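Opinion > Food & Schools > Lunch

August 26, 2024
By the Quezada food desk

Give the kids time to eat their lunch

School started back this month and the talk is all about the menu again. Less sugar, more beans, whole grain buns. Fine. Good. I'm for all of it. But the Quezada district spent the whole spring redoing its menu and left the lunch period exactly where it was, and I think that's the bigger problem.

Go stand in the cafeteria at Alta Elementary on a regular day. The line is long. The kids at the back of it sit down with 13 minutes left, and that's on a day when the card reader works. Thirteen minutes for a six year old to open a milk, peel an orange, talk to a friend and eat a plate of lentils she's never seen before. She eats the roll. The rest goes in the bin. Then somebody writes a report saying children don't like lentils.

Adults don't eat like that if they can help it. I did it in February for a week, timer on my phone, hot lunch every day. By Wednesday I was skipping the salad becuase it takes too long to chew. Not a scientific study. Try it anyway.

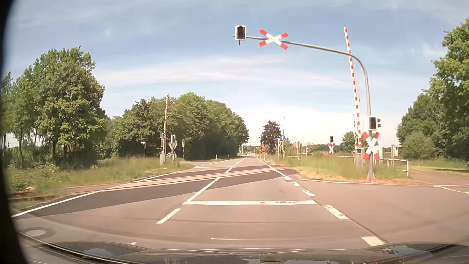

What the money went on

The district has 2,977 students. Last year 2,644 of them took the school lunch at least once. Those are big numbers for a district our size, and the kitchen staff deserve a lot of credit for it. So the demand is there. The families signed up.

And what did the budget buy? A contract with Beltum for new recipes, a set of posters, and an app called Clirkumance that lets parents look up the vitamin content of a meal. I've used the app. It's a nice app. It can tell me what was in the chili. Can't tell me if my kid ate any.

Extra time costs money too, I know. Longer lunch means more hours for the aides, a later bus or a shorter something else in the day. The board says the schedule is full. It's always full. But they found room for two fire drill reviews and a mascot vote, so I don't take that as the final word.

Recess first would help as well. Kids who have already run around aren't rushing to get out the door, they sit and they eat. Some schools do it this way. Ours does lunch first, then recess, so the fastest eater wins the swings. Of course they bolt it down. I would.

Also the orange thing. Cut the oranges! Little hands can't peel them. A whole orange in the trash is the saddest thing in that room, and a knife and a cutting board would fix it by tomorrow.

None of this needs a new recipe. I'd take last year's menu, dull as it was, with a decent stretch of time at the table over the fanciest plate in the state eaten standing up next to the tray return. 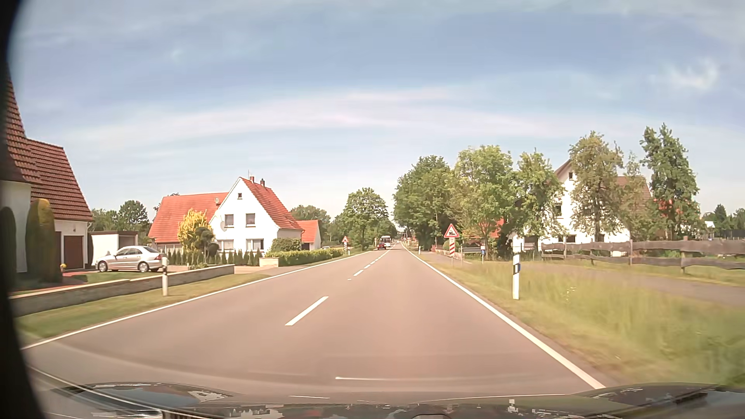 How much longer should lunch be?

Long enough that the last kid in line gets 20 minutes sitting down with food in front of her. Count from the chair and not from the bell, which is how the district counts it now.

The board takes up the daily schedule at its next meeting and the public gets to speak first. Keep it short, they cut you off. Bring an orange if you want.

Contact the opinion desk | © 2024 Quezada | Back to top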